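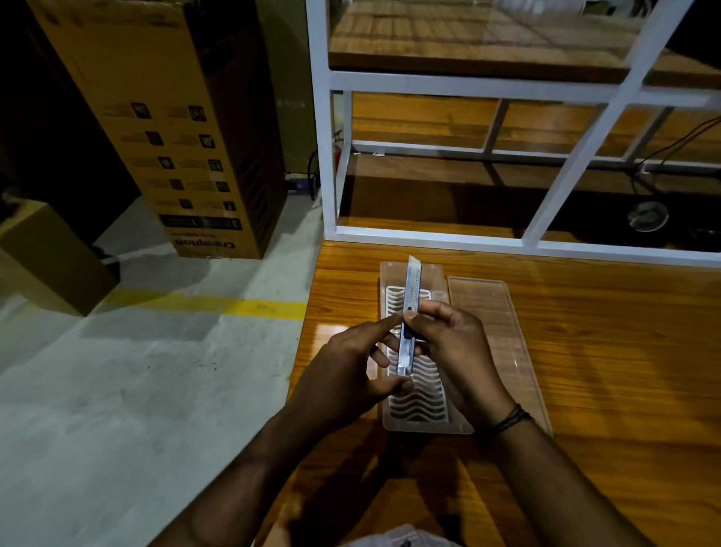 手作業の例:カッターの刃出し。右手の親指でスライダー、左手は下側を支える

Tenula 卓上双腕セル
製造:Esinetti 取扱:Clendberg 機器販売課

人の手元の細かい仕事、どこまで機械に渡せるか。よく聞かれるので先に書きます。全部はまだ無理。できる工程はあります。できる工程だけ買ってください、というページです。

Tenulaは作業台の上に置いて使う2腕のセルです。トレーの供給、整列、ふた載せ、箱への移し替え。このあたりが得意。逆に、刃物の持ち替え、薄いフィルムはがし、袋の口を開ける。これは標準構成では受けていません。カッターの刃を親指で少しだけ出す、人なら見ないでもやる動きですが、力の加減と滑りの検知が両方いるので、今のハンドでは安定しません。刃物の工程は人に残すか、固定刃の治具に置き換えてください。

主な仕様
腕の数:2
可搬質量:片腕 300 g
把持幅:最大 126 mm(Amaralハンド標準爪)
爪の点検目安:3,000サイクルごと
設置:作業台にクランプ固定、または専用架台
電源:単相100 V
ティーチング:手で動かして覚えさせる方式、または画面から座標入力
付属品:ハンド2個、標準爪、非常停止ボタン、手元カメラ、日本語簡易マニュアル
※クランプと架台はどちらか選択。両方はオプション

できること、できないこと
・位置の決まったトレーをつかむ:できます
・少し斜めに置かれたトレーをつかむ:できます。カメラで角度を補正
・半透明や透明の容器:条件つき。照明を変えて試験してから判断
・波型の仕切りが入った容器に部品を並べる:部品による。軽くて転がるものは苦手
・ふたをはめて、はまったか確認する:載せるまで。パチンと閉まったかの判定は別売の力センサーが必要
・カッター、はさみの使用:非対応
・落としたものを拾う:非対応。止まって人を呼びます
・同じ台で人と交互に作業:安全柵またはエリアセンサー必須

容器の両脇に指を添えて持ち上げる、という動き。簡単そうに見えて問い合わせがいちばん多いところです。人の指は当たった場所で勝手に曲がってくれますが、標準爪は曲がりません。縁が丸い容器、つやのある台、この組み合わせだと滑ります。柔らかい爪(オプション)に替えるとだいぶ良くなります。容器は一度に片腕でつかむか、両腕ではさむか選べます。細長いものは両腕推奨。中に細い棒状のものを入れたまま運ぶ場合、傾くと転がるので速度を落とす設定にしてください。初期値は速いほうです。出荷時に下げておく対応も可、注文書の備考欄に記入のこと。 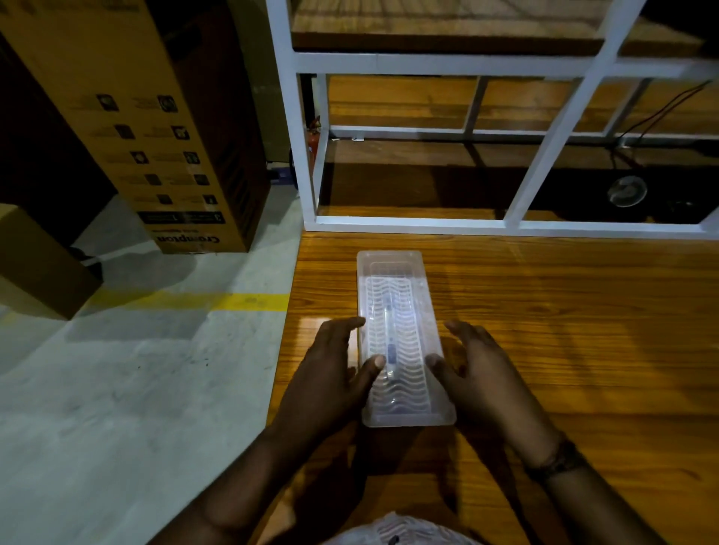

照明と台の話

つやのある天板は反射します。天井の明かりがそのまま容器の縁に映って、カメラが縁を見失う。対策は、つや消しのマットを敷く、横から光を入れる、偏光フィルターを付ける。マットがいちばん安い。うちでも扱っていますが市販品で十分です。色は濃い無地。木目の上だと輪郭の検出が落ちます。
設置場所のまわりも見ます。台の後ろが棚だと腕の肘が当たることあり。通路側に箱を積む現場では、腕の可動範囲を先に床へテープで出しておくと話が早いです。消火器の前はふさがないでください。

試験について

ワークを送ってもらえればClendbergの試験室で動かします。無料。動画と、成功した回数失敗した回数をそのままお渡しします。良い回だけ切り取ることはしません。必要なもの:
・実物の容器(ふたがあるならふたも)
・中に入れる部品
・今の作業手順、手書きで可
・今の作業を撮った写真か動画。手元が映っていればOK
返却は着払いでお願いしてします。11月は試験室が混むので早めに。

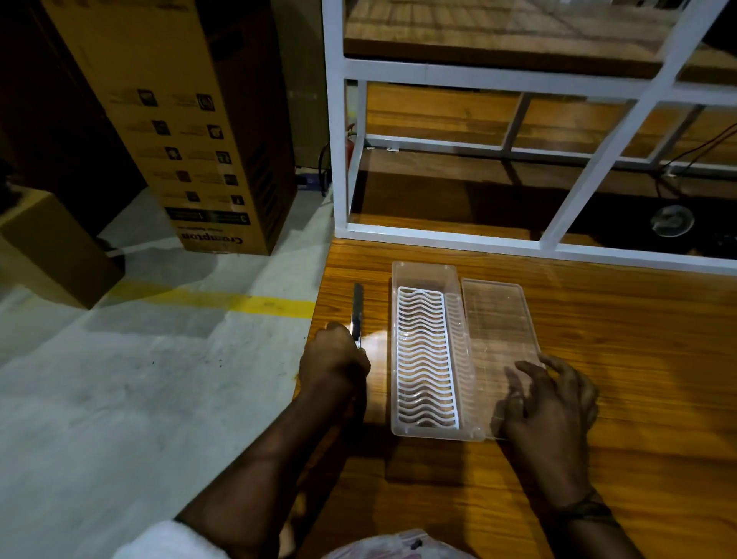
Tenulaの見積もりで最初に決めるのは、台数でも爪でもなく、どの工程を人に残すかです。ここが曖昧なまま買うと、セルの横に人がずっと立つことになります。決め方は単純で、手順書を動作ごとにばらして、刃物、透明、力加減のどれかに引っかかる行に印をつける。印のない行が続くところをセルに渡す。ナイフを左手に持ったまま、右手は隣の透明なふたの上、という手元は人ならふつうの光景ですが、機械向けには全部別の行になります。持っているものを一度置く、置き場所を決める、空いた手でふたへ行く。しかもふたは台の木目が透けて見えるので、カメラには縁しか手がかりがありません。トレーとふたが平行に並べてあるのは助かる。この並びを治具で毎回同じにできれば、ふたの取り出しは自動化の候補に入ります。白い波型の仕切りのほうは色がはっきりしているぶん、位置合わせの目印に使いやすいです。

オプション
柔らかい爪(左右セット)
力センサー
偏光フィルター付きカメラ
専用架台(キャスターなし)
エリアセンサー
つや消しマット、濃灰

よくある質問

家で使えますか。食器の片付けなど
売っていません。置き場所が毎回変わる、ぬれている、形がばらばら。今のTenulaには荷が重いです。家事向けの予定も今のところ聞いていません。

人ひとり分になりますか
なりません。同じ動作が長く続く工程なら、その時間だけ手が空く、という計算で見てください。

片腕だけ買えますか
不可。片腕機はEsinettiの別シリーズになります。

爪は自分で作っていいですか
どうぞ。取付面の図面を渡します。ただし自作爪での落下、破損は保証の対象外。

中古の作業台に付けたいのですが
天板の厚みと、がたつきの有無を教えてください。ぐらつく台は補強が先です。

納期
受注後に回答。ハンドだけ先に送ることも可能なので急ぎの場合は相談ください。

価格
構成で変わるため掲載していません。試験の結果と一緒に見積書を出します。

お問い合わせ
Clendberg 機器販売課 Tenula担当 Ebuka Eze
電話受付は午前9時から午後5時。試験中は出られないことがあるので、フォームのほうが確実でです。件名に「Tenula試験希望」と入れてください。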